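Robots at Work: How a Packing House Is Changing
For readers ages 8 to 12

Many people work in places where goods are sorted, packed and sent out. Some of these jobs are now shared with machines. This page explains how that sharing works at one workplace, the Otholm packing house in Stindedstead, and what it means for the people who are employed there.

Some words in this page may be new to you. They are explained as they come up.

What is automation?

Automation means giving a task, or part of a task, to a machine that can carry it out without a person guiding every movement. A dishwasher is a kind of automation. So is a traffic light that changes by itself, or a door that slides open when you walk toward it.

A robot is one kind of automated machine. It can sense something about the world around it, and it can move in response. Some robots have wheels. Some have arms. Most robots at workplaces do not look like people at all, and many of them are bolted to the floor.

Automation is older than you may think. Long before there were computers, water wheels turned millstones and weaving machines followed patterns punched into cards. Each time a new machine arrived, people had to learn new ways of working.

What the packing house does

There has been a packing house on the Otholm site since 1824. In the early years, workers wrapped apples and pears in paper and laid them in wooden crates. Horses took the crates to the river. Today the building handles many kinds of small goods, such as cups, toys, jars and garden supplies.

The packing house employs 180 people. Their jobs are not all the same. Some unload trucks. Some check that goods are not cracked or scratched. Some pack boxes, and others plan which box goes on which truck. There are also cooks, cleaners, electricians and office workers.

On a busy day the building sends out 2259 parcels. Every parcel has to hold the right item, packed so that it will not break on the way.

Which jobs go to machines?

The first machines at Otholm were conveyor belts. A conveyor belt is a long moving strip that carries boxes from one part of a building to another. Before the belts were put in, people pushed heavy carts down the long hall all day, and many of them had sore backs.

Later came machines that fold flat cardboard into boxes and machines that stick on labels. The newest machine is called Hoani. It is a robot arm that lifts full boxes from the belt and stacks them on a wooden platform called a pallet. Hoani works inside a fence. If anyone opens the gate, the arm stops.

These machines are good at tasks that are the same every time. A full box is always a box. It has flat sides and square corners, and it comes down the belt in the same place as the box before it.

Which jobs are hard for machines?

Try this at home. Pick up a spoon, then a grape, then a sock. You probably did not need to think about how hard to squeeze. Your fingers felt each object and adjusted by themselves. Your eyes helped too, because they told your hand where to go and when to close.

For a robot, each of those objects is a separate problem. The grape must not be squashed. The sock changes its shape when it is lifted. The spoon may be lying at an angle, or partly under something else.

Placing an object can be even harder than picking it up. Think of putting one cup into a box that already has other cups in it. The new cup has to go into an empty space, and it must not knock against its neighbors. A person can see the space and tilt the cup a little to make it fit. A robot must be taught to do this, or it will simply push.

How do robots learn to use their hands?

A robot's hand is often called a gripper. Many grippers have only two fingers, which open and close like a pair of tongs.

One way to teach a robot is to write a list of exact movements. This works well for stacking boxes. It does not work well for small, round or soft things that may be in a slightly different place each time.

Another way is to let people show how a task is done. A person holds a gripper in each hand and does the work with those instead of with bare fingers. The movements can be recorded, and a computer can study many recordings to find what they have in common. This way of learning is called learning from demonstration. A demonstration is when you show somebody how to do something.

At Otholm, the practice project is named Wuvau. It began in January, with 20 workers from the packing hall taking turns. They were chosen because they already knew the work well. Each person practices for part of the shift and spends the rest of the day at the usual job.

Chak-lun Hsieh has packed goods at Otholm for many years and now helps to train the others. "At first my hands felt very clumsy," Ms. Hsieh explains. "With my own fingers I can pack a cup and talk at the same time. With the grippers I have to slow down and think about every small movement. It made me notice how much my hands know."

What happens at the practice table?

Practice is done away from the packing hall, at a low table with a white top. The objects are ordinary ones, such as cups and small balls. The steps below are followed each time.

1. Set out the objects. The worker checks which objects are needed and puts them on or near the table. Their places are changed a little between turns, so that the robot does not learn only one arrangement.

2. Take hold of the grippers. There is one for each hand. The worker opens and closes both of them a few times before starting.

3. Carry out the task at a steady speed. Sometimes one hand has more to do than the other. The cups have cardboard dividers between them, much like the ones used in the packing hall, and the worker must take care not to bump them.

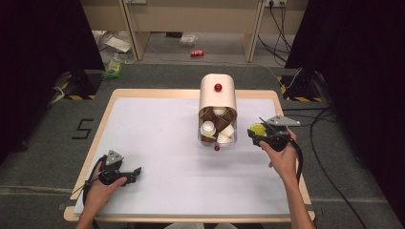

4. Let go and move back. The worker opens the gripper fully before lifting it away. A gripper that is lifted too soon can drag an object along with it.

5. Begin again. If something is dropped, it is picked up and the turn is repeated. Mistakes are written down, because they show which parts of the task are difficult.

6. Rest. Holding the grippers is tiring for the wrists. Each worker stops for a break before the next person takes over.

What changes for the people who work there?

When a machine takes over a task, the person who did that task needs something else to do. This is a serious matter, and it is normal for workers to worry about it. Grown-ups do not all agree on how quickly workplaces should change.

At Otholm, the people who used to stack boxes by hand were offered training. Some now look after the belts and the robot arm. Some moved to checking goods. A few did not want a new job in the building and found work elsewhere.

Ashton Hollis stacked boxes before Hoani was installed. He now keeps the arm in good order – cleaning it, oiling it and looking for worn parts. "I do not miss the lifting," Mr. Hollis says. "I do miss working next to my friends in the stacking team. We see each other at lunch now, and that is different."

Workers also have a say in what happens next. Before a new machine is bought, the managers hold a meeting where anyone may ask questions. At the last meeting, people asked how loud the machine would be, who would repair it at night, and whether anyone would lose pay. The answers are pinned up beside the lunchroom door.

Will robots do all the packing one day?

It is not possible to say for certain. Robots are likely to get better at handling small objects, and some packing will probably be done by them. For now, the cups, jars and toys at Otholm are packed by people, and Wuvau is still a practice project.

Words to remember

Automation: using machines to do all or part of a task.
Conveyor belt: a moving strip that carries things from place to place.
Demonstration: showing how something is done.
Gripper: the part of a robot that holds things.
Pallet: a flat platform on which boxes are stacked.

Things to talk about

Ask a grown-up you know which machines they use at work. Did they have to learn anything new in order to use them?

Choose one job that you do at home, such as setting the table. Which parts could a machine do easily? Which parts would be hard for it?

If a new machine came to your school, what would you want to ask before it was switched on?

Contact the Schools Desk | © 2020 Otholm Packing House, Stindedstead | Page last checked 2020-02-07 | Back to top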